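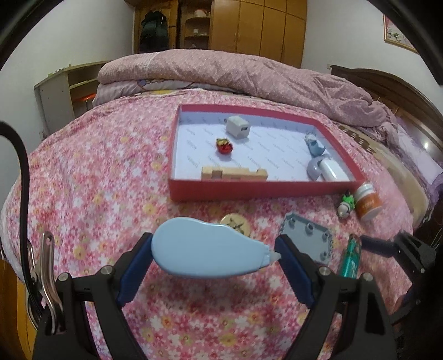 bavenora_balcony
Okay, I finally got to the Bavenora last night and I have to talk about it with people who care! For anyone who hasn't followed the saga, it's the old picture palace on the hill side of town that sat dark for 22 years and reopened in April as a live music hall. I've been keeping a seating notebook on it (yes, on paper, in ink, with a light blue correction tape dispenser for all the times I change my mind about a row) and the left balcony page has already been redone twice. The sound up there is gorgeous. I could hear the brushes on the snare. The plaster ceiling is back, the horseshoe balcony is back, and they kept the funny little ticket windows in the lobby. Who else has been? Where did you sit?

tunedpiano
I was there too! Right side of the balcony, second row. I agree about the snare, but I lost most of the singer's words whenever the bass came in. Did you get that on the left?

bavenora_balcony
A little in the louder songs, yes. I moved toward the middle after the break and it cleared up a lot.

rowG_regular
Going to disagree with both of you. The floor is the place to be. The balcony rail hides the front of the stage unless you lean, and then the person behind you can't see. I was at the Uncombe show and from row G it was perfect.

stagedoor_lou
The floor is flat though. I'm five foot nothing and I spent the Uncombe show looking at a very nice jacket.

rowG_regular
Fair point lol. It does slope a bit from about the middle back, but up front you're on your own.

oldreels
I saw movies in that building as a kid, so I'm glad it's open, but am I the only one who misses the screen? The original plan had film nights in it. Now the calendar is all bands. It was built as a movie house and I wish they'd left room for that.

bavenora_balcony
Oh, I'd love film nights. But it was built for both! There was a stage behind the screen from the start, and an orchestra pit that's now under the floor. Variety acts between the pictures, that kind of thing. So the bands feel right to me.

oldreels
The stage was tiny. They pushed it forward 8 feet in the renovation and lost the first rows to do it. I'm not mad about it, I just don't think we should call it a restoration. It's a conversion.

tunedpiano
Conversion is the better word, I'll give you that. Still, the side walls are original, and you can see where they matched the new plaster to the old if you stand by the left stairs. Gorgeous work.

acousticpanels
Chiming in on the sound question. The trouble on the right side of the balcony is the bare back wall under the projection booth. On the left they hung heavy drapes over the old exit, and it soaks up the low end. Put the same drapes on the right and I think tunedpiano would hear every word.

stagedoor_lou
Somebody should tell them! Vicente Iturra does the booking and he really does answer his email. I wrote to him about the coat check line and they had a second person on it by the next show.

rowG_regular
While you're at it, ask about the capacity. I keep seeing 2749 thrown around, and there is no way that room holds so many people.

oldreels
That's the total number of people through the doors in the opening month. It was on the lobby board. The room itself is way smaller. I don't have the exact figure.

rowG_regular
Ahh, that makes a lot more sense, thanks.

newintown_k
Hi all, I just moved here and this thread has sold me on going! Is it easy to get to without a car? And is the Acuña Quartet a good first show?

bavenora_balcony
Welcome! Acuña would be a fantastic first show — mostly acoustic, and the room loves that. Take the number 2 bus to the bottom of the hill and walk up. It's steep but short.

stagedoor_lou
Check the last bus home, though. The Uncombe encore ran long and I had to share a cab.

oldreels
And look up when you walk in. The lobby ceiling has the old painted stars on it. Whatever I said about the screen, they got that ceiling right.

newintown_k
Just got a ticket, left balcony, near the middle! I'll report back.

acousticpanels
Good pick. I emailed about the drapes this afternoon, will post if I get an answer.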